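Ulline Expands Tabletop Kitchen Play Line With Bamboo Steamer Set

Skestora division to supply preschools and family centers under new distribution agreement with Nolte

WADAMERO, December 21, 2022. Ulline, the play equipment division of Skestora, today announced the Steamer Set, an addition to its tabletop kitchen line for preschools, family centers and home use. Deliveries to institutional customers begin in April. 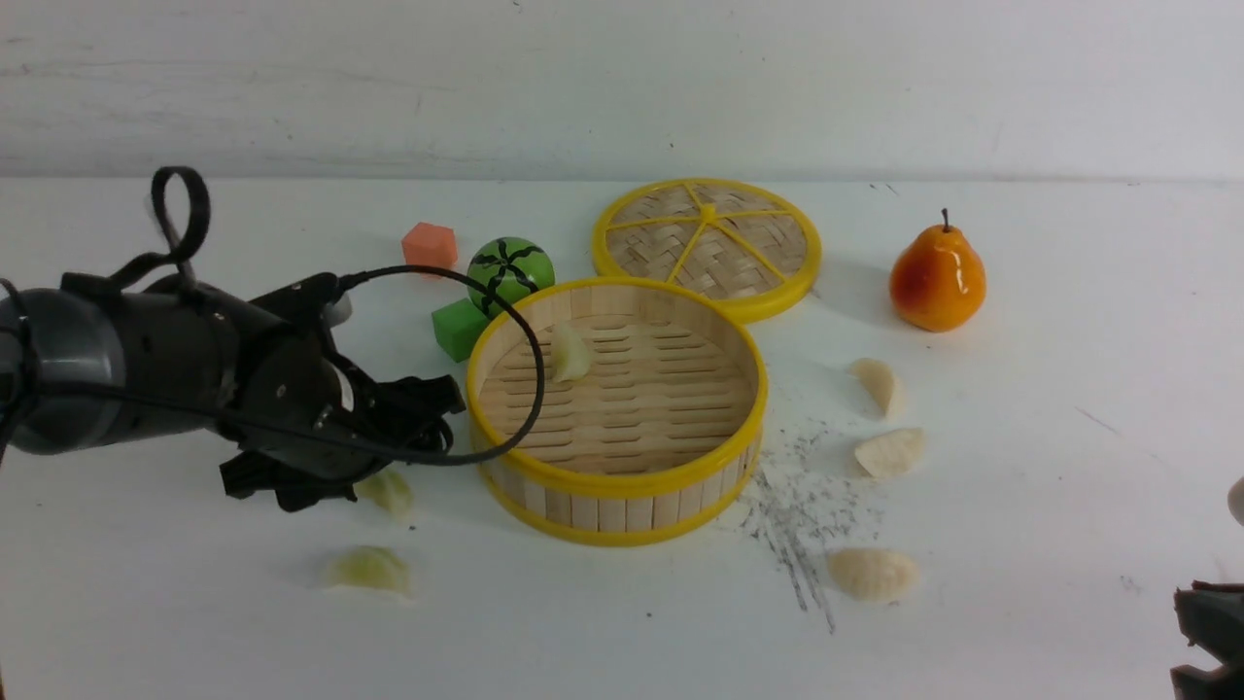
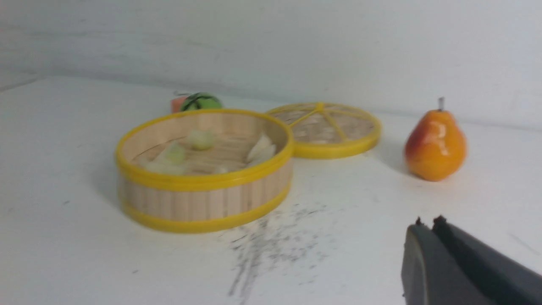 Bamboo steamer, lid and play food on a white tabletop.

The Steamer Set was developed over two product cycles at Ulline's design office in Wadamero. It replaces the division's earlier saucepan set, which is being withdrawn from the institutional catalog. The central component is an open round basket with walls of vertical bamboo slats, a slatted floor, and yellow bands at the rim and base. The lid is a separate disc of woven bamboo with a yellow outer ring, and its yellow spokes divide the top into wedges that children can use as places when sorting or sharing out food. The lid lies flat on the table when the basket is open, which keeps it within reach during group play.

"The saucepan set had a fixed lid position and a closed wall, and children lost sight of what they had put inside," said Siiri Lahtinen, product manager at Ulline. "We wanted an open vessel with a wide mouth, a low wall and a floor that small hands could reach without tipping it over. The steamer met those requirements with very few parts."

Play food is sold separately or in mixed packs. The dumplings come in pale cream and greenish yellow, and the range also includes fruit. Dumplings and fruit may be combined in any proportion, and institutional customers can order replacement pieces individually under the same item numbers used for the packs.

The set was placed in 7 preschools for an evaluation period before release. Staff recorded 183 play sessions on a standard form covering setup, group size, duration and cleanup. Basket and lid were returned to the correct shelf position without adult help in 86 percent of sessions. Following the evaluation, Ulline revised the storage tray so that the basket and lid are stored next to each other instead of stacked.

"Cleanup is where most kitchen sets fail in daily use," said Toivo Vuorinen, who coordinated the evaluation. "Staff asked for fewer loose parts and a tray with a clear place for each of them. The fruit went back with very little prompting. Dumplings took longer, and the revised tray has a deeper compartment for them."

Under the agreement, Nolte will handle warehousing, order processing and spare parts for institutional customers. The agreement runs through 2036 and covers the complete tabletop kitchen line. Existing customers keep their current account numbers and payment terms. Orders for the saucepan set will be accepted while stock lasts.

"Spare parts availability was the main point in our discussions," said Raimo Peltonen, head of distribution at Nolte. "A preschool that loses a lid should be able to order a lid."

Item lists, care instructions and the evaluation summary are available on request. Care instructions specify wiping with a damp cloth and air drying with the lid off. The basket is a play item and is not intended for cooking.

About Ulline
Ulline designs play equipment for early childhood settings. The division is part of Skestora and has its design office in Wadamero.

Press contact
Impi Pitkänen, Communications, Skestora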